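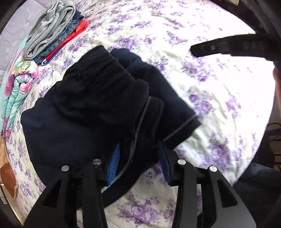 Renarora – Größenangaben und Maße gebrauchter Oberbekleidung

Von Ewan Cruickshank
Januar
15 Kommentare · 102 Mal geteilt

Kurzfassung

Renarora ist eine Tabelle mit 1521 Einträgen. Jeder Eintrag steht für ein getragenes Oberteil: Kapuzenpullover, Sweatshirts, Strickjacken, T-Shirts, ein paar Hemden. Erfasst sind die Größe laut Etikett und die Maße, die wir mit dem Maßband genommen haben. Wer wissen will, ob ein M ein M ist, findet hier Material. Wer eine Antwort sucht, sollte erst den Abschnitt zu den Messfehlern lesen.

Ich habe Zweifel an mehreren Spalten und schreibe sie lieber gleich hier hinein, bevor sie wieder in einer Fußnote verschwinden.

Herkunft der Stücke

Der größte Teil kam aus dem Lager von Kendunow, einem Secondhandladen, der uns die Ware vor dem Auszeichnen messen ließ. Der Rest stammt aus Privathaushalten, vor allem aus dem Bekanntenkreis von Ruaridh Gunn und mir. Das ist keine Zufallsstichprobe. Ein Secondhandladen bekommt, was andere loswerden wollen, und was nicht passt, wird eben eher weggegeben als das, was passt. Falls Etiketten systematisch danebenliegen, sieht man das in so einem Bestand vermutlich stärker als im Kleiderschrank. Wie viel stärker, weiß ich nicht. In den bisherigen Auswertungen, die mir geschickt wurden, kommt dieser Punkt nicht vor.

Kinderkleidung fehlt. Maßgeschneidertes fehlt ebenfalls. Sportkleidung mit hohem Elastananteil haben wir anfangs aufgenommen und dann wieder gestrichen, weil zwei Personen am selben Shirt jedes Mal zu anderen Werten kamen.

Aufbau der Tabelle

Eine Zeile pro Stück, Semikolon als Trennzeichen, Dezimalkomma, UTF-8. Ja, Dezimalkomma. Beim Einlesen bitte einstellen und keine Meldung dazu aufmachen, es gibt schon genug davon.

id – laufende Nummer, mit Lücken (gestrichene Stücke wurden nicht neu vergeben)
art – Kategorie in Klartext, kleingeschrieben
etikett – Größe genau wie aufgedruckt, auch wenn es Unsinn ist
system – Buchstabe, Zahl, Doppelgröße oder unklar
brust – Breite unter den Ärmeln, flach liegend, in Zentimetern
laenge – von der höchsten Stelle der Schulter bis zum Saum
aermel – ab Schulternaht; bei Raglan leer
saum – Breite am unteren Abschluss, Bündchen ungedehnt
material – laut Pflegeetikett, falls lesbar
zustand – Einschätzung von neuwertig bis abgetragen
quelle – laden oder privat
person – wer gemessen hat, als Kürzel

Leere Felder sind leer. Eine Null kommt nirgends vor, und wer eine findet, hat beim Import etwas falsch gemacht.

Messverfahren

Gemessen wurde flach auf einer ebenen Unterlage, Verschlüsse zu, Falten ausgestrichen, Stoff nicht gezogen. So steht es in unserer Anleitung. Im Lager gab es dafür einen Tisch, in den Privathaushalten oft nur den Fußboden oder ein Bett. Auf einer weichen Matratze liegt ein dicker Pullover anders als auf einer Tischplatte, und ich glaube keinem, der behauptet, das mache nichts aus. Eine Spalte für die Unterlage hätte von Anfang an dabei sein müssen. Ist sie nicht.

Bei Kapuzenpullovern gibt es zusätzlichen Ärger mit der Länge. Die höchste Stelle der Schulter liegt unter dem Kapuzenansatz, und je nachdem, wie man die Kapuze zur Seite legt, wandert der Anfangspunkt. Ruaridh misst dort konsequent an der Naht, ich habe in den ersten Wochen am Rand der Kapuze gemessen. Meine frühen Werte sind mit dem Kürzel ec1 gekennzeichnet, die späteren mit ec2. Bitte nicht zusammenwerfen.

Wiederholungsmessung

Bei 300 Stücken haben wir beide unabhängig gemessen, ohne die Zahlen des anderen zu kennen. Die Brustbreite stimmt dabei brauchbar überein. Die Saumbreite tut das nicht. Ein ausgeleiertes Bündchen hat keine natürliche Ruhelage – man legt es hin, und es bleibt, wie man es gelegt hat. Ich würde mit der Spalte saum keine Aussage über Hersteller begründen und ärgere mich, dass genau das schon passiert ist.

Die Doppelmessungen liegen in einer eigenen Datei. In der Haupttabelle steht jeweils Ruaridhs Wert. Einen Mittelwert haben wir absichtlich nicht gebildet.

Was man damit machen kann

Vergleichen, wie weit die Brustbreiten innerhalb einer Etikettgröße streuen. Dafür reicht die Qualität aus, zumindest bei T-Shirts und Sweatshirts. Auch für den Unterricht taugt die Tabelle: Sie ist klein genug, um sie anzuschauen, und schmutzig genug, um dabei etwas über das Bereinigen zu lernen. Eine Schulgruppe in Skinner hat sie dafür genutzt und prompt zwei vertauschte Spalten gefunden, inzwischen korrigiert.

Was man damit nicht machen sollte

Keine Größenempfehlung für Onlineshops. Wir haben Kleidung gemessen und keinen einzigen Menschen. Über Passform steht hier nichts.

Keine Aussage darüber, ob Größen über die Jahre gewachsen sind. Diese These wird gern erzählt und mag stimmen, aber uns fehlt das Herstellungsjahr. Manche Nutzer haben versucht, es aus dem Stil der Etiketten zu schätzen. Davon halte ich wenig.

Keine Aussage über das Einlaufen. Wir kennen die Maße im Neuzustand nicht, und die Spalte zustand ist eine Einschätzung nach Augenschein. Ein Pullover mit kurzem Ärmel kann eingelaufen sein oder war immer schon so.

Die Materialangabe ist ebenfalls mit Vorsicht zu genießen. Wir haben abgeschrieben, was auf dem Etikett stand. Geprüft hat das kein Labor.

Bekannte Fehler

Bei Doppelgrößen wie S/M wurde der Schrägstrich nicht überall gleich gesetzt. Einige Hemden tragen eine Kragenweite als Etikettgröße und stehen trotzdem unter system = Zahl. Bei Strickjacken ohne Knöpfe ist die Brustbreite Auslegungssache. Und es gibt vermutlich noch ein paar Zahlendreher, die durch die Plausibilitätsprüfung gerutscht sind, weil ein vertauschtes 56 und 65 beides möglich ist.

Werkzeug

Zum Einlesen liegt das kleine Skript Studel bei. Es prüft Spaltennamen, wandelt das Komma um und meldet auffällige Werte. Auffällig heißt nur, dass der Wert weit vom Rest der Kategorie entfernt ist. Studel löscht nichts, und das soll so bleiben. Wer Ausreißer entfernt, möge bitte dazuschreiben, welche.

Nutzung und Rückmeldungen

Freie Verwendung mit Nennung von Renarora und der benutzten Version. Korrekturen nehmen wir an, wenn die id und eine Begründung dabeistehen. »Sieht komisch aus« ist keine. Die Stücke aus dem Laden sind verkauft und lassen sich nicht nachmessen, bei den privaten können wir in vielen Fällen noch einmal nachfragen.

Eine größere Ausgabe ist im Gespräch. Ruaridh ist dafür, ich hätte vorher gern die Spalte für die Unterlage.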